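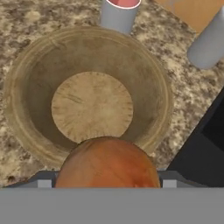 Week 2: Wrist Views and the Place Policy

Welcome back, everybody, and thank you for sticking with me through the calibration material (I know it was a long one!). Now we get to the part I enjoy most, teaching the Wendent controller to put something down in a bowl.

Your policy sees the simulated wrist view and the joint state, and it predicts a chunk of 14 actions at a time. When the held object hides part of the bowl, look at the attention maps in Skurimero before you touch any gains, please.

For lab, replay 35 episodes and note the step where each release begins.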